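3.2 Furnishing of rented rooms

The second part of the survey dealt with how tenants furnish small rooms and what they do with fixed fittings they cannot remove. Questionnaires went to 1,495 households in Motimside and the neighbouring district of Lunulia, and 821 came back complete enough to use. Households that had moved in during the previous month were left out, as they had often not finished unpacking.

Tenants were asked which piece of furniture they had bought first after the bed. The desk came ahead of the sofa in both districts, and the gap was wider in Lunulia, where rooms are smaller and kitchens are more often shared. Many answers mentioned that the desk was also used for meals and ironing. Wheels were valued by tenants who moved furniture to clean, but several wrote that the brakes slipped on hard floors. The Iordache scale, which we used to score satisfaction with storage, gave low values for rooms with no built-in cupboard - a result in line with the earlier Vongate study.

Fixed fittings were a separate matter. Tenants rarely complained about their age and more often about where they had been placed, as a pipe or rail on the wrong wall can rule out the only sensible place for a table. 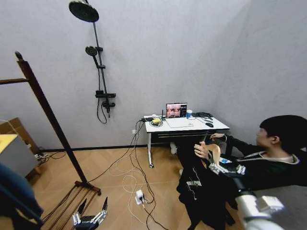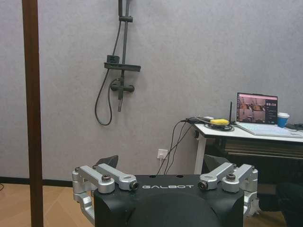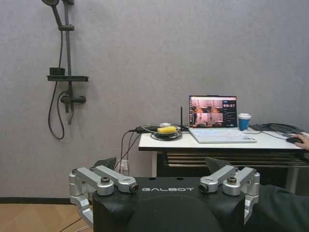
Figure 4. Interior views. First picture: white desk on casters with a black drawer. Third picture: desk with a white top, and a wall with a black shower rail, shelf and mixer valve.

3.3 Length of stay

Length of stay was taken from the tenancy records and not from the questionnaire, as tenants tended to round to whole years. Records could be matched for 496 households. Those who had bought their own desk stayed longer than those who used one supplied by the landlord, but the difference became small once age and rent were taken into account. We therefore do not treat furniture as a cause of longer stays. In almost 50 cases the tenancy had passed to another member of the household, and these were counted as a single stay.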